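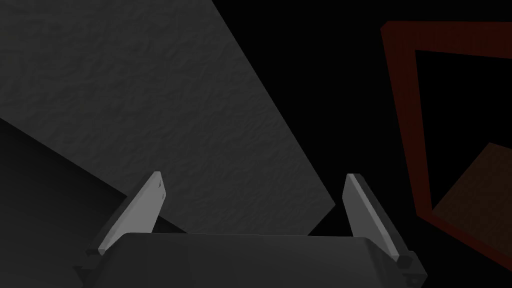
Issue 221

STERPORT HALL: STAGE AND BACKLINE WALKROUND
Before doors, Jemham record release show
Checked by: Csaba Medve
Thursday, April 8, 2021
Marks: OK / FIX / HOLD (hold = no soundcheck until cleared)

POWER

Stage left distro, covers on, breakers labeled: OK
Labels still in my handwriting from January. Readable.

Stage right distro: FIX
Cover screw missing. Taped for now, want a real screw in before load-out. Tape is not a fix.

Test button on every breaker that has one: OK
All tripped, all reset. Keyboard riser one is stiff, push hard.

Cable runs across walkways ramped or matted: FIX
Run behind the drum riser had nothing on it. Mat down by the time I left, please look again once the horn players are set up, they move everything.

Amp power cords, plugs, grounds: HOLD
Farkas combo (the rental, brown one) has a cord somebody cut the ground pin off. Pulled the cord and binned it. Amp itself looks fine but nobody plugs in until a new cord is on it and tested. Singer touches the mic with a guitar in hand, you know how that ends.
Added later: new cord on, tested, hold cleared.

Dressing room heater: OK
Off and unplugged. Keep it off.

RIGGING AND STANDS

Speaker stands pinned, legs fully spread: OK
House left was not pinned. Is now.

Flown Binari boxes, safety cables on: OK
Both sides, looked with the flashlight from the catwalk. Shackles moused. Inspection tag in date.

Lighting clamps tight, safeties on: FIX
2 fixtures on the front truss with no safety cable. Spares are in the gray tote under the stairs. Do it before the house opens, not after.

Boom mic stands over drums, sandbagged: OK
Sandbag on the left overhead has a leak, sand on the carpet. Swap when theres time.

Backdrop: OK
Album cover print. Flame cert is with the drop, copy in the office folder. Ties are good. Bottom pipe sits clear of the pedalboards.
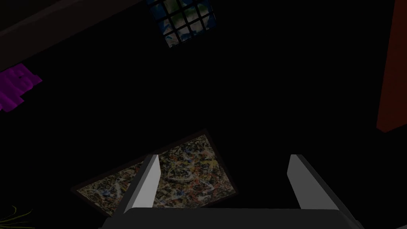
Fig. 2. Gripper, both fingers pointing up.

STAGE FLOOR

Deck level, no gaps: OK
Small lip where the extension meets the old stage. White tape on it, go over it again if it scuffs.

Riser legs locked, rail on back edge: FIX
Drum riser rail was leaning on the wall instead of on the riser. Drummer says it gets in the way of his elbow. Rail goes on. Moved him forward a bit, he can live with it.

Piano casters locked: OK
All 3. Tuner had it unlocked, check again after he leaves. Lid prop good, lid hinge pin in.

Stairs, both sides, edges taped, handrail tight: OK
Upstage pair are dark. Clip light added.

SOUND LEVELS AND EARS

Earplug dish at the door, filled: OK
200 pairs out. The last crowd for this band took the lot, older fans, sensible people.

Monitor wedges not aimed at the string players: FIX
Second violin had a wedge right at head height on the riser. Turned and dropped. Quartet is only on for the slow songs on side two so they can sit further off, no reason to park them by the guitar amp all night.

In-ear packs, limiters on: OK
Bass player's pack had it switched off. On again, and told him. Will check at changeover.

Front of house limiter locked: OK
Key is with me.

EXITS AND FRONT OF HOUSE

Main exit clear both sides: OK

Side exit onto the alley: HOLD
Merch boxes stacked in front of it. LPs, heavy ones. Sent them to the coat room. Cleared while I stood there. If they come back it's a hold again and I'm not being nice about it.

Exit signs lit: OK
Balcony one flickers. Tube ordered.

Extinguishers charged, tags current: OK
One by the monitor desk had a jacket hung on it.

Aisle width at the camera spot: FIX
Tripod feet out past the tape line. Pull it in. Tape is where it is for a reason. 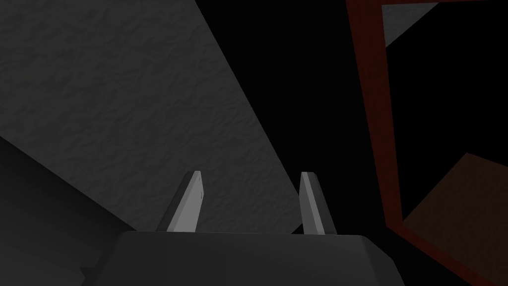
Balcony rail, front row: OK
No drinks on the rail, sign is up, ushers know. Loose bolt from last time has been replaced, put my weight on it, solid.

House lights to full from the desk AND from the lobby switch: OK
Both work. Lobby switch takes a second or so.

First aid kit: FIX
Out of the big bandages. Ice packs fine. Somebody going to the store for strings anyway, add bandages to the list.

EFFECTS

Haze: OK
Water based, low setting. Panel notified, check with the desk before the encore when they want more of it. They always want more of it for the organ song.

Pyro / flame: none on this show
Saw candles on the piano in the band's own stage plot. Real ones. Said no. They have battery ones from the video shoot, useing those.

STILL OPEN AT SIGN OFF

Distro cover screw
Front truss safeties
Tripod feet
Bandages
Second look at the mat behind drums after horns are set

Call me on channel 2 when the truss is done, I want to see it before doors.

C. Medve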